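Home | Wiki | Builds | Grippers | Members | Log in

Hand-held gripper (home build)
By Henk Vanhove, last edited in April

A hand-held gripper is the business end of a robot arm without the arm. You hold it yourself, you squeeze, the fingers close on something, and a camera mounted on it watches what happens. This article covers the home-built kind, mostly the one I put together in my spare room and at the Illberg shared workshop, since that's the one I know inside out (and have glued my thumb to, twice). Other members have added bits over time and I've left those in where I agree with them!

Background

The Illberg group got into these after somebody brought a secondhand Utside arm to the workshop and we all found out how dull it is to program one by typing in positions. Moving a gripper around by hand and letting software learn from the recording sounded like a lot more fun. It is more fun, though there's also a lot more tidying of files than I'd bargained for. My first version was called Sanotport, after a typo on a parts bin label, and the name stuck to the whole family of builds.

Construction

The body is printed in two halves that clamp around the handle. I went through 9 versions before the halves met without a gap, and the early ones are still in a drawer because I can't bring myself to toss them. Two linkages carry the fingers. Each is a parallelogram, so the finger faces stay parallel as they open and close, and that matters more than you'd think. With a plain scissor hinge the tips meet first and anything with flat sides shoots out like a watermelon seed.

The pivots are ordinary screws. Tighten them until the linkage stops rattling, then back off a hair. If you go too far the fingers get sticky halfway through the stroke, and you'll blame the spring for a week like I did. A drop of thread locker helps, but keep it off the plastic.

Finger pads are where people argue. Soft pads hold odd shapes nicely and leave smears on everything glossy. Hard pads are cleaner and slip. I settled on a medium rubber sheet from Van Dijk, cut with a craft knife and stuck down with contact cement. 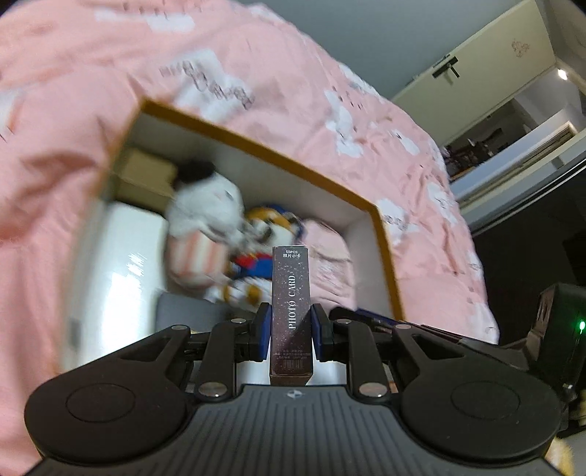 Whatever pads you pick, try them on household stuff early on. Workshop blocks are all nice and square and they'll flatter your design. Small cartons, soft toys, folded cloth, anything in a box with high walls: that's where you find out your knuckles are too wide or your camera can't see past your own fingers.

Camera and recording

A wide lens is pretty much a must. Yes, it bends straight lines, and yes, you have to calibrate for it, but a narrow one loses the object the moment you get close. My longest set so far has 785 recordings, and 553 of them survived the cull. Most of the rejects were me moving too fast (I get impatient, sorry) and smearing the picture.

Known problems

Screws work loose. The cable snags on bedding and sleeves. Tall thin objects tip if you grab them low, so go higher than feels natural. I still don't have a good answer for limp fabric, and if you do, please add a section!

Related articles
Parallel linkages for beginners
Choosing finger pads
Calibrating a wide lens
Utside arm: wiring notes
Sanotport version history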